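Skeltico Card Storage System
Section 2: Preparing the Table and Loading the Clear Box
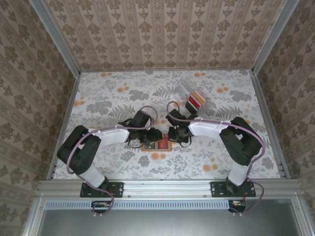
2.1 Before you start

Read this section through once before opening the card packs. The clear box is supplied with its lid separate and a protective film on the outer walls. Peel the film off before loading. Film left on the walls will wrinkle at the corners and stop the lid from seating.

Work on a flat table covered with a cloth. A printed cotton or polyester tablecloth is suitable. Plastic sheeting is not recommended, as small cards cling to it and are hard to pick up without bending a corner.

You will need:
Clear box and lid
Card set (colored cards, index card and divider strips)
Soft dry cloth
Bordered tray card, for the card being checked

2.2 Preparing the surface

1. Clear the table of food, drinks and loose paper.
2. Spread the cloth and smooth it from the center outward. Pull each side until no fold is higher than the thickness of a card.
3. Set the bordered tray card flat near the center of the table, with the border facing up.
4. Place the clear box toward the back of the table. Leave enough space to lift a card out without touching the tray card.

Note: On a patterned cloth, small cards can be difficult to find once dropped. Keep all loose cards on the tray card or in the box.

2.3 Sorting the cards

1. Remove the paper band from the card set. Do not cut it with a blade.
2. Sort the cards by color. The order for the standard set is white, yellow, red, black.
3. Square each color group by tapping the long edge on the table.
4. Check each card on the tray card, one at a time. Look for bent corners, ink marks and cards stuck together.
5. Set damaged cards aside. Replacements are ordered under part number 783.

Caution: Do not separate stuck cards by bending them. Slide one across the other with light pressure from the thumb.

2.4 Loading the box

1. Tilt the box so that it leans toward its closed end. Cards loaded in a level box tend to fall forward before the row is full.
2. Insert the white group first, followed by the remaining groups in the order given in 2.3.
3. Place a divider strip after each color group. The top of the strip should stand 2 mm above the cards.
4. Return the box to level and check that the row stays upright. If it leans, add one blank card at the front.
5. Fit the lid by pressing both short ends together until they click.

Maximum load is 57 cards including dividers. Do not force extra cards into the box. Overloading bows the side walls and may crack the corners.

Note: Boxes from the older Vendside range are 13 mm shorter inside and do not accept the full set. See Section 5 for the reduced card list.

2.5 Cleaning the box

Wipe the walls with a dry cloth. For fingerprints, use a cloth dampened with water and dry the box fully before reloading. Do not use alcohol or glass cleaner, either of which can cloud the plastic.

2.6 Loading problems

Lid does not close: Check for protective film at the corners, then for a divider strip standing too high.

Cards curl at the top: The set has been stored in a damp place. Lay the cards flat under a book overnight.

Colors hard to tell apart through the wall: Turn the box away from direct light. Reflections on the clear walls can hide the card edges.

Go to Section 3 to fill in the index card.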